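Session 6: Object Poses, Grasp Candidates and Other Optimistic Numbers
Handout, revised May 28, 2023

Bring a laptop with the Nombridge stack already built. Building it in class takes 40 minutes and teaches you only patience, which is a different course.

1. Where we are

Last session you got the arm moving between joint targets without folding itself into its own base. Today it has to move because of something in the world, which means perception, which means being wrong by a small amount very early in the pipeline and finding out much later.

The working scene is sofa_small, loaded from the Storham set. A Franka arm, a sofa, a few objects on the seat. Load it with the default seed and leave the lighting alone until Section 4.

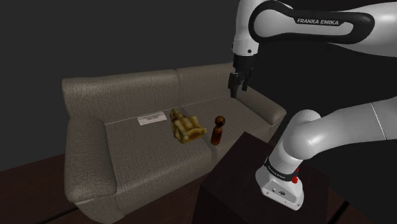

Reading time: 3 minutes (the exercises take longer)

2. Poses first

Every object in the scene has a true pose, which the simulator knows, and an estimated pose, which your code believes. For the first run, cheat. Feed the true pose to the planner and confirm that the rest of your code works. Students who skip this step spend the evening tuning a detector to fix a sign error in a transform.

Then switch to the estimator. Look at the brown pin-shaped figure. It is upright and close to symmetric about its long axis, so its yaw is more or less a matter of opinion. The estimator will report one anyway, to four decimal places. Do not plan a grasp that depends on it. Tell the sampler about the symmetry (the field is called sym_axis) and let it choose whichever approach the wrist finds least painful.

The lumpy golden object has the opposite problem. No symmetry to speak of, plenty of folds, and a surface that gives the normal estimator a great many ideas. Raise the smoothing radius before you blame the planner.

The flat white item is thin and lies on fabric. In depth it is nearly part of the sofa. Segment it by color or leave it for Session 7, when we will all be wiser.

3. Grasp candidates

The Peeters sampler proposes 3395 candidates for the pin with the default settings. Most of these are nonsense, and the point of the filter chain is to find that out cheaply. Order matters:

width check (does it fit between the fingers)
approach cone (are we coming in from inside the sofa)
collision with neighbors
inverse kinematics
full motion plan

Run them in that order. Somebody always puts the motion plan first, and then asks for a faster computer.

Note that the collision check covers the hand as well as the fingers. The second view has the gripper directly over the pin, with the yellow lump next door. A top-down approach looks easy until you remember that opening the fingers needs room on both sides, and that the backrest is also a solid object, however soft it looks. 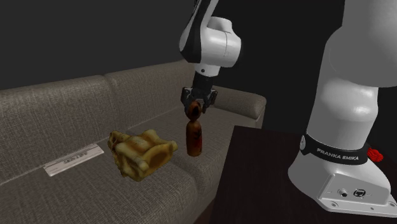

Kornél Kerekes: I would check the neighbors before the approach cone. With a symmetric object the cone throws out very little, and you end up paying for it on every candidate. I swapped the two in my copy and kept the same survivors.

Fair. The survivors are the same either way, as they should be with independent filters, and only the bill changes. Time both orders and put the result in your write-up. If your survivors differ, one of your filters is changing the candidate list in place - see the note on copying in the Session 2 handout.

4. Exercises

a) Run the pin with the true pose, then with the estimated pose. Plot the position error against the grasp score. Describe the plot before you explain it.

b) Set sym_axis and repeat. Report how many candidates pass inverse kinematics with and without it.

c) Dim the key light in the Dollex viewer until the segmentation of the golden object falls apart. Write down the setting. Then turn the light back up, because the scene file saves on exit and you will forget.

d) Optional: make the planner refuse politely. At present it returns an empty list and your controller treats that as a very short path.

Hand in the code and 2 pages of text. Plots do not count toward the limit, and neither do apologies.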